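Gráinne Kinsella has worked on household and office machines at Devadiga since January, and her answer to the usual question is short. "No, they can't do your chores yet. They can do parts of them."

The part she is busy with is filing. A binder has to be held, a cabinet has to be open, and the one has to end up inside the other.
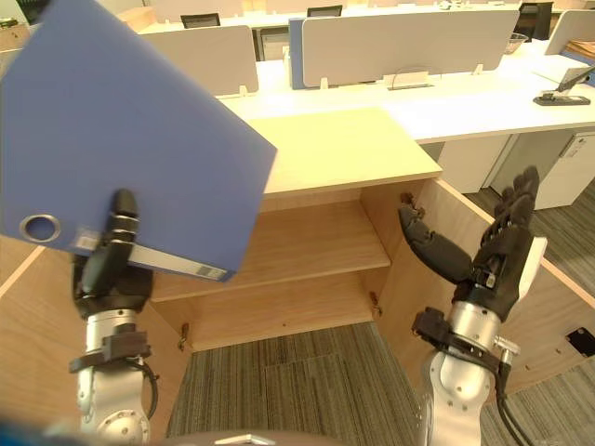 Ultan Scanlon wonders why anyone would start there, when a clerk can clear a shelf in less time than it takes to switch the machine on. Kinsella doesn't argue with the speed. "He's right. We ran 355 attempts at Randcombe and 300 went through without a person stepping in. A clerk wouldn't miss any."

Doors are the slow part, she says. "A hinge decides where the door goes, and the arm has to go along with it. If it pulls in a straight line, it fights the hinge."
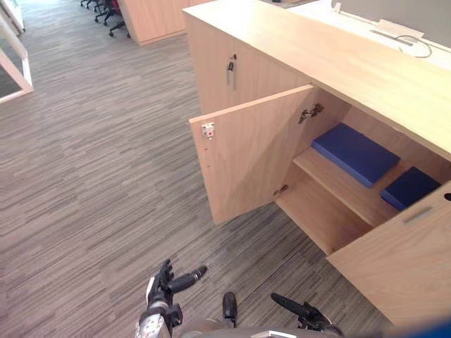
"Then there's the shelf. You reach in at an angle, and the hand is wider than the thing it's holding."

She gets asked about kitchens more than offices.

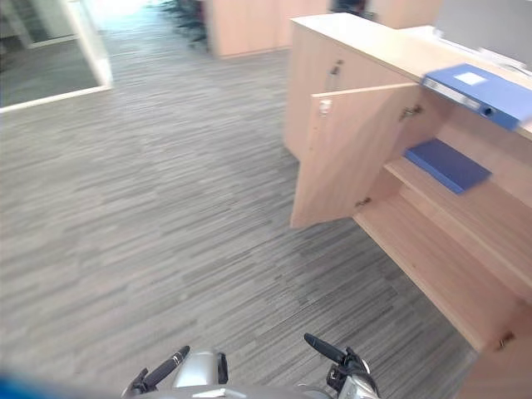
"A kitchen is harder. Things are wet, things break, and people move them. I'd want almost 25 more kinds of object working before I tried one." Asked for a year, she would not give one.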